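Robot teaching by demonstration

Robot teaching by demonstration is a group of methods in which a person shows a robot how to do a task, and the robot later repeats the task or learns a general rule from it. The person does not write the movements as program code. The two main forms are hand guiding, also called kinesthetic teaching, where the teacher holds the arm and moves it, and remote control, also called teleoperation, where the teacher moves some other device and the arm follows.

The name is used both for simple playback and for methods based on machine learning. In older texts the word "lead-through" is common for the first one.

Hand guiding

In hand guiding the motors of the arm are set to a soft mode. The controller cancels the weight of the arm, so that the teacher can push it with small force. The positions of the joints are saved many times per second, together with the opening of the gripper. When the arm has 7 joints, the same position of the gripper can be reached with different positions of the elbow, and the teacher has to take care of both.

The method is easy to learn for people who know the task but not the robot. Its weak side is that the teacher's hands and body may come into the view of the cameras. For this reason the recorded path is sometimes played back once without the teacher, and only the images from the second run are kept. Fine movements of the gripper are also difficult, as one hand must often hold the wrist and the other hand the forearm.

Remote control

In remote control the teacher stands or sits apart from the arm. The input device can be a joystick, a hand-held controller that is tracked in space, or a smaller copy of the arm, called a leader arm. The teacher sees the work directly or on a screen. A camera at the wrist is often added to a fixed camera, for it shows the last centimeters before the grasp, where a fixed camera is blocked by the gripper itself.

Most remote systems give the teacher little or no feeling of touch. New teachers therefore close the gripper too strongly or press objects into the table. Some leader arms have small motors which return a part of the force to the hand.

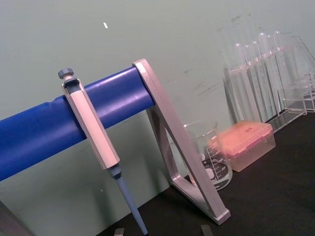

Photo: Emilian Ardeleanu, section editor, laboratory automation

Use in laboratories

Laboratory work is a frequent subject for demonstrations, because the tools were made for human hands and the layout of the bench changes from day to day. A micropipette hanging on a stand is a typical first object. The gripper must come to the handle from a free side, close on it without pressing the plunger button, and lift the hooked top clear of the bar before it moves away. If the arm pulls too early, the hook catches and the whole stand can be moved.

Clear objects make a second difficulty. Beakers, flasks and test tubes in an acrylic rack show mainly edges and reflections, and depth cameras often give wrong distances for them. Against a pale wall the outline of a flask may be almost lost. A human teacher solves this without thinking, but the learned program has only the images and the joint positions. Teachers are usually asked to change the places of the glassware between recordings, so that the program does not learn one fixed background.

At the Cumisbridge teaching laboratory, a set of 68 demonstrations was recorded for the lifting of a pipette, and 9 of them were removed after review. The usual cause was a long pause in the middle of the movement. Saron Sisay, who prepared the review rules, recommends to keep slow recordings but to remove those in which the teacher stops and corrects the grasp more than once.

Quality of demonstrations

A program trained on demonstrations copies also the habits of the teacher. When two teachers approach the same handle from different sides, a simple method may take the average of both paths and miss the handle. Newer methods can keep the two ways separate, but a common written procedure is still useful.

See also

Leader arm
Gravity compensation
Wrist camera
Laboratory automation

Last updated: February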